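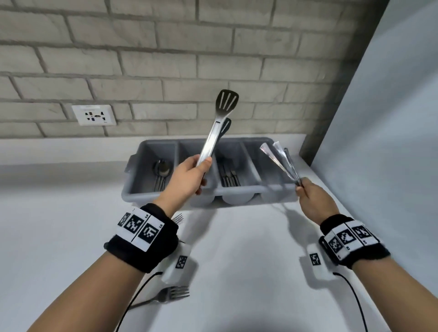 The cutlery tray deserves more floor time than the arm

Grorkik held its open day on 2022-10-29, and most of the visitors stood where I expected them to stand, in front of the arm. The arm picked up a block, turned it and put it down. It did this for 40 minutes with no dropped parts. Two rooms away, a person wearing marker bands on both wrists was putting cutlery into a gray plastic tray. I spent most of the afternoon there and I think the company had its floor plan backward.

A block routine shows repeatability. Any buyer who has read a data sheet already has that number. The open question in household manipulation is how to handle parts that touch, overlap and slide, and the recordings of human hands are where a vendor's answer starts. If the recordings are poor, the arm will be poor in the same way, and no amount of tuning at the far end will hide it for long.

Remigiusz Kwiatkowski, who led the tour, gave the recording station ten minutes. He covered the wrist markers and moved on. I asked how many sessions are thrown out, and he said he would have to check. I would have put that number on the wall. 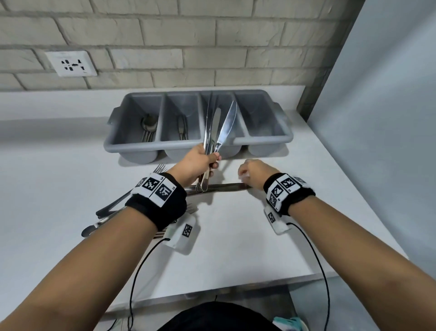 Vendors like to quote the number of tasks in a library, and Grorkik quoted 254. A task count says little unless we know what counts as one task. Take table knives. One hand can hold a small bunch upright and lower it into a compartment while the other hand is at a single knife lying flat on the counter. Is that one task, two tasks running in parallel, or one bimanual task with two phases? The labeling decision changes the count and it changes what a model can learn from the session. It also matters that a serrated blade and a narrow butter knife can travel in the same fist. A gripper that takes one item per cycle has no equivalent move, so somebody has to decide whether such footage is kept, split or dropped.

Edmund Walczak, who runs a test lab and was on the same tour, disagreed with me over coffee. His view is that customers buy outcomes, and that showing them raw sessions is like showing restaurant guests the delivery dock. I see the point for retail customers. The people on this tour had purchasing authority and engineering staff. They could have handled a delivery dock.

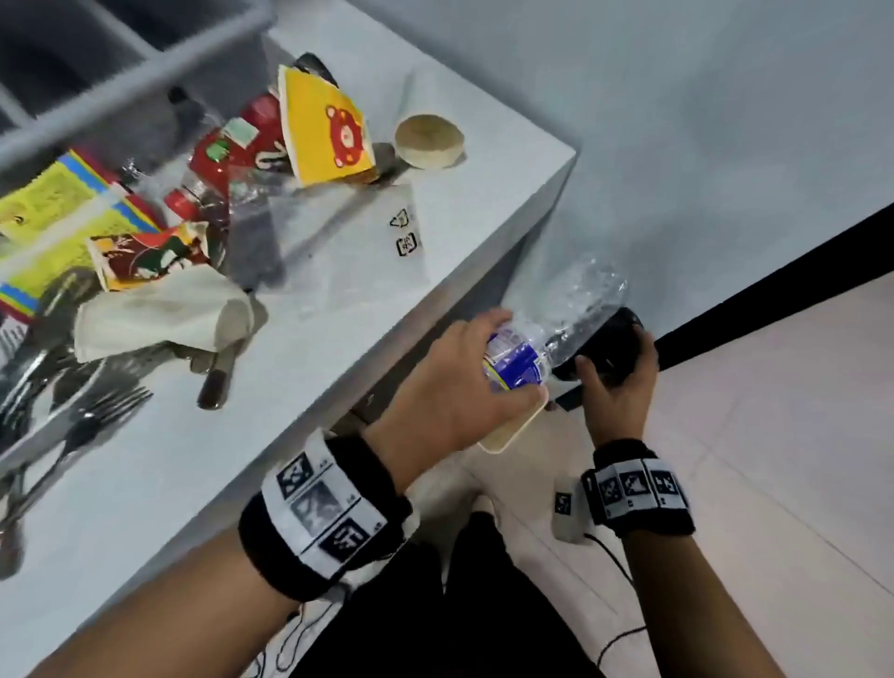

He also argued that clutter makes a bad exhibit because visitors can't tell what good work looks like in it. I take the opposite lesson. If a trained engineer can't judge a session by eye, the vendor should publish the criteria it uses to accept one. Nine lines on a sheet of paper would do. Grorkik plans another open day in January. I would ask it to cut the block routine to ten minutes, give the other half hour to the recording station, and have the rejection rate ready when visitors ask for it.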